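4. Moving your save over and setting up co-op

Read this bit before you launch Mornow for the first time on the new build. Ten minutes, tops. Longer if you have the old launcher, see note at 4.2.

You need: the Zenby launcher (build 22 or later), your old save folder, 500 MB free on the drive the game sits on. A controller if you want couch co-op. Keyboard plus controller works too, two keyboards doesn't.

4.1 Back up first

1. Close the game. Properly closed, not sitting in the tray.
2. Open the launcher, click the cog, then Local Files.
3. Copy the whole folder called Saves to your desktop. Whole folder. Not just the newest file, the game reads the index as well.
4. Rename the copy so you know what it is. "Mornow old" will do.

CAUTION: Do not drag the folder. Copy it. Dragging moves it on some set-ups and the launcher will make a fresh empty one in its place, then sync the empty one to the cloud.

4.2 Bring the save across

1. Turn cloud sync off. Cog, Account, Sync, untick.
2. Start the game once, get to the title screen, quit. This makes the new folder.
3. Paste your old files into the new folder. Say yes to overwrite.
4. Start the game again. Your slots should be listed under Continue, with the chapter name in grey.
5. Load one. Walk through a door or two. Save in a new slot.
6. Quit, turn cloud sync back on, choose Keep Local when it asks.

Note: if you're on the old launcher the Sync option is under Privacy for some reason. Same tickbox.

Note: saves from before chapter three lose their map markers. The quests are fine – you just have to find the pins again. Hemi Quinlan is working on a fix for the Paewai region, no date on it yet.

If slots show up but won't load, check the file names. Anything with a bracket in it, like "slot2(1)", gets skipped. Take the bracket out and try again.

4.3 Controller set-up

1. Plug in the controller before starting the game. Hot-plugging works on the second try mostly, but why bother.
2. Options, Input, Detect.
3. Press any face button when the prompt comes up. Not the centre button, that opens the system overlay and you have to start over.
4. Set the dead zone. Default is 15. If your character drifts when you let go of the stick, bump it to 22 or 23 and test again.
5. Apply. Then Back. If you hit Back first it forgets everthing.

Button layout B is the one most people coming from the first game will want. Dodge on the right shoulder, map on hold. Colour-blind prompts are on the same page, bottom of the list, and they change the button icons as well as the enemy outlines. 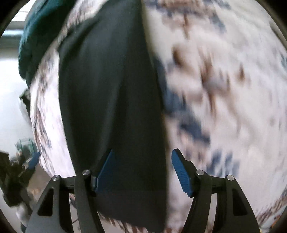

Rumble is on by default and it's strong. Slider goes down in steps, and zero is fully off. Each player has their own slider in co-op but player two's only shows up after they've joined.

4.4 Starting a co-op game

1. Player one loads a save and gets to any campfire.
2. Open the menu, Party, Invite.
3. For couch co-op pick Local. Player two presses Start on their controller.
4. For online pick Friends and choose a name from the list. They get a prompt in their own launcher.
5. Wait for both names to turn green. Then Continue.

Player two keeps their levels and gear, but not story progress. That stays with the host. So decide who's hosting before you get deep into it and stick with them.

CAUTION: Don't use the ferry to Illik while player two is still joining. The loading screen hangs, and the host has to force quit. You lose whatever you did since the last campfire. Known issue.

Both players need the same build number, bottom left of the title screen. If they differ, restart both launchers. The update doesn't always download while the game's open.

4.5 Common problems

Black screen after the logo – delete the file called display in the settings folder. Game makes a new one. Your graphics options go back to default, controls stay.

No sound for player two – there's only one sound output in local co-op. Unplug the headset from player two's controller.

Friend doesn't show in the list – they have to be set to Online, not Away. Check the spelling of thier account name as well.

Stutter in Paewai – turn Grass down to Medium. Leave Shadows alone, makes no difference there.

Still stuck? Post in the help section with your build number and what step you got to. Aroha Sheehan checks it Monday mornings and clears most of the backlog then. Don't attach your save unless she asks for it.

Section 5 covers mods. Do not install any until you've made the new save in step 5 of 4.2.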